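Search the boards Search Advanced search

Stolstead Makers Help > Robotics > Simulation and control

Gripper reaches the drive tray in sim but pushes it off line instead of pulling

rackmount_rory
2 votes

I am building an arm at home to pull and reseat drive trays in the open rack in my basement. Before I let it near hardware I run everything in a simulated server room. The rack model came from the Presier parts library, the arm is my own URDF, and the planner is whatever ships with Jesside.

The target tray is 740 mm above the floor. The base sits 457 mm back from the rack face. The approach plan succeeds every time. The last 30 mm does not. The finger contacts the tray at an angle, the tray rotates slightly in its slot, and the contact solver starts to chatter. I have tried a lower approach speed and a higher friction value. Friction made it worse. Physics step is 1000 Hz.

Wrist camera view during the approach:

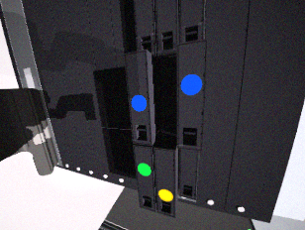 The tray block is one imported mesh with separate collision bodies per tray, and I suspect the collision side of it. Visual and collision geometry were exported on different days, and I may have changed the origin in between. The narrow tray that sticks out, with the small blue dot on it, is meant to be proud of its neighbors, so I don't think that one is the fault. I am less sure about the taller one with the bigger blue dot. The dots are materials on the visual mesh only and have no collision shape.

What I would like to know:

– whether a single hooked finger can do this at all, or if I need a second one
– whether to plan in the rack frame or the base frame
– how to stop the chatter without making the contacts so soft that the result is useless

A wider view from the room camera, in case the arm pose matters. This is the retracted pose I start from, gripper empty.
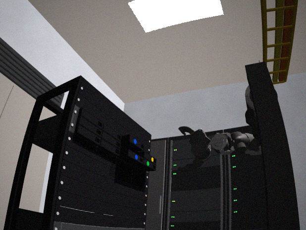
Replies (3)
Sorted by: votes

Erdal Kırmızıgül
Accepted

Arm pose first. In your second view the elbow and wrist hang in front of the server cabinets and the hooked finger projects up and to the left. From there the wrist has to turn a long way before the finger is square to the open rack. If your planner only constrains the tip position, it will accept any wrist angle that gets the tip to the slot. That would give you the angled contact. Add an orientation constraint for the final segment and plan it as a straight Cartesian move. Start that segment at least 60 mm out.

Plan in the rack frame. Publish the rack as its own frame, hang a frame on each tray slot, and define the grasp relative to the slot. When you move to the real rack you recalibrate one transform and leave the rest alone.

On the mesh origin, don't guess. Turn on collision display, make the visual mesh transparent, and look at the tray from the side. An offset of 2 mm is enough to make a tray bind in its slot. I had the same problem with a Canpolat shelf model. I exported both meshes again from one file with the origin locked and it went away.

Chatter: a free body in a tight slot is a bad case for most solvers. Replace the tray's free joint with a prismatic joint along the slot axis, add damping, and set a small breakaway force. You lose the rotation in the slot, but you can bring that back later with a limited hinge if you want to test misalignment. I would do the joint before touching the contact stiffness again.

One hook will work for pulling if the tray has a lip for it to catch. It won't reseat a tray straight unless it pushes on the center line. For reseating I use a flat pad on the back of the same finger.

bytewright_okc

Second finger. One finger is always going to be a pain. Also check your units, half the time it's inches.

tannerlathe

Agree with the prismatic joint. Two additions.

Check the inertia on the tray bodies. Exporters often leave a default of 1 kg with a unit inertia tensor, and a small tray with that tensor behaves very strangely in contact. Compute it from a box of the right size and mass.

Then log the contact normals for one run. If they flip sign between steps, you have overlapping collision bodies, most likely the tray against its own slot walls. Shrink the tray box half a millimeter on each side. Filtering tray-to-tray contacts helps too. You don't need them for a single pull.

I wouldn't raise the step rate past where you have it. It hides the problem and makes every run slow.

Comments (4)

rackmount_rory: Collision display showed the whole tray block shifted toward the base. Exported both again from one file. Angled contact is still there but smaller.

Erdal Kırmızıgül: Then the rest is the wrist. Put the orientation constraint in and post the joint values at contact if it still misses.

rackmount_rory: Constraint in, prismatic joint in. Tray pulls straight in sim. Reseat not tried yet – I need to print the pad first.

bytewright_okc: was it inches

4 comments | Shared 2 times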